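Pre-session inspection checklist - shelf stocking station
Site: Palport, bay 2
Task set: Hivumus, tissue packs to two-tier shelf
Checked before the first episode and again after the midday stop. Comments are from the August round.

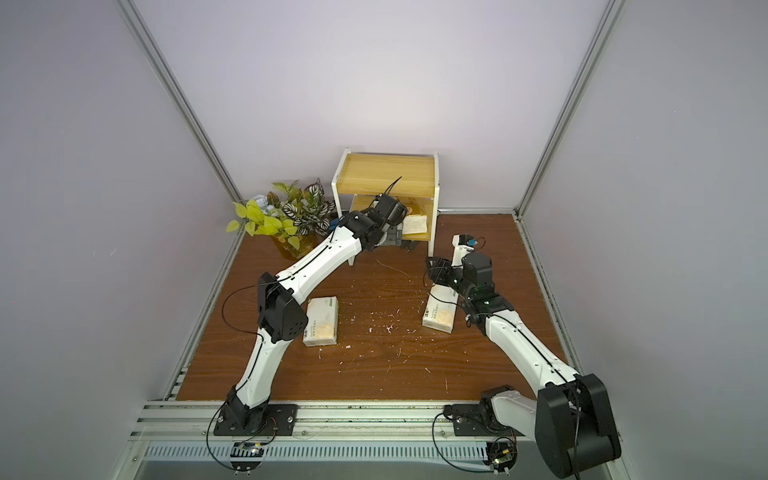
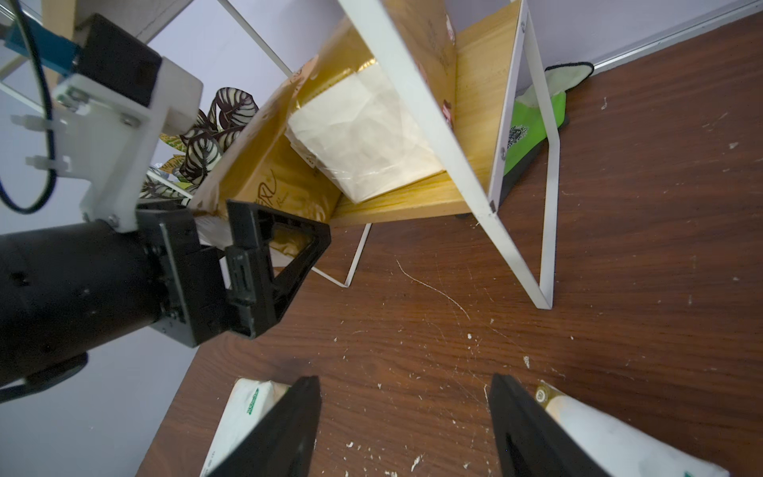

The recordings from this station go to the learning team as examples, so a fault in the station ends up as a fault in the examples. The inspection covers the people working at it and the data coming out of it, and neither part may be skipped. Tabletop condition is the item most often marked down. There are white bits scattered over the wood in both views, and these must be brushed off before the next episode is saved. The plant stays beside the shelf as part of the agreed background and is not to be turned or swapped.

1. Emergency stop pressed and released, both arms lose drive
Pass. Test each side separately.

2. Arm mounting plates tight on the front rail
Pass. Right plate bolts nipped up a quarter turn. Recheck at the midday stop.

3. Cables clear of the joints through full travel
Pass with comment. The loop at the left elbow stands well out from the arm. Move the arm slowly to each limit by hand and watch the loop the whole way.

4. Cable ties at the wrist bracket
Pass. Replace any tie that slides under finger pressure. Trim the tails - cut ends scratch.

5. Controller board lights
Pass, green on both. If either is out, do not start recording.

6. Gripper fingers
Pass. No cracks, no glue residue. Wipe with a dry cloth only.

7. Shelf stable and in its marked position
Fail, then corrected. The shelf had crept towards the back wall during the morning. Episodes 156 to 179 have been flagged for review and should not go into the Sasier set until someone has looked at them.

8. Tissue packs fit for use
Pass with comment. Take out any pack with a split wrapper. Crushed packs may stay in if they still hold their shape, but note it in the log.

9. Wrist camera views
Pass. Clean the lens, then check that both finger tips show at the bottom of the picture with the gripper open.

10. Operator area
Fail. Extension lead across the walkway behind the operator's chair. Moved to the wall side and taped down. Van Dijk to supply a proper cover strip.

11. Storage
Pass. Last saved episode is 1578 and it plays back from start to finish on all views.

Result: station released for recording. Items 7 and 10 stay open until the next inspection.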